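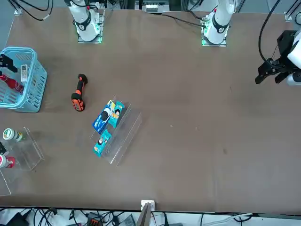
Sketden Stepped Counter Stand, Clear
by Setard

$50 including GST
In stock at Flimside, ships by the next arvo

A clear acrylic stand with two tiers, for people who sell small snacks and are tired of watching them lie down. It sits on a counter, a trestle table or the end of a bar, and lifts the back row high enough for a customer to see it over the front row. That is the whole of its ambition, and we've found it very hard to improve on.

We designed the Sketden for milk bars, canteens, school fetes and the sort of office kitchen that has an honesty box and a falling level of honesty. Small boxed snacks go on either tier. Flat packets work too, leaning back against the step behind. Put your chunkier boxes on the lower tier, where they look settled, and give the little ones the upper tier so they get some height for once in their lives.

The acrylic is clear all the way through, so whatever colour your packaging is, the stand won't argue with it. It won't hide your biscuit crumbs either. Wipe accordingly.

Drinks are another matter. Cans and glass bottles belong on the counter, in the fridge or in a basket beside the stand. A light blue slotted basket does a decent job, lying-down bottle and all, and doubles as the place where everything goes at closing time. We don't sell the basket. We've been asked often enough that we probably should.

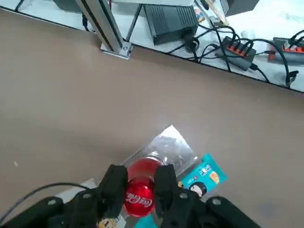
Setting it up

The stand arrives in one piece, so set-up is mostly a matter of peeling off the protective film, a job that is either deeply satisfying or takes all morning, depending on your fingernails. Warm the film with your palm if a corner won't lift. Leave the scissors in the drawer.

Put it down at a slight angle to the person buying. Square-on looks tidy from behind the till and a bit stern from the front. Elfriede Janssen, who drew the original Sketden and still packs the Flimside orders, puts hers on the skew and restocks from the back row first. She has opinions on people who restock from the front.

Load limit is 2 kg per tier. For snacks, this is generous. For tinned peaches it goes quicker than you'd think.

Cleaning and care

Soft cloth, lukewarm water, a drop of dish soap. Skip the glass cleaner and anything with ammonia or alcohol in it – acrylic takes offence and goes cloudy. Paper towel leaves fine scratches that only show up under good lighting, so naturally that's where you will have put it.

Returns

You have 90 days to send it back if it doesn't suit. Keep the box. Cracked in transit? Email us a photo and we'll post another one, no need to return the bits.

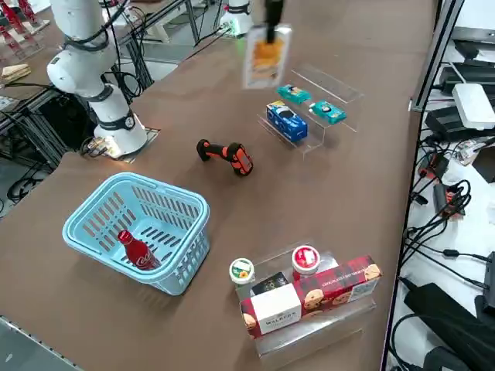

Will the stand slide around on a smooth tabletop?

It stays put under normal browsing. If your customers are more vigorous than that, add a small clear rubber dot under each corner; any hardware shop will have them.

Can I get it with a third tier?

Only as a custom order through the Setard workshop, and it costs more than you'd hope. Most people buy a second stand.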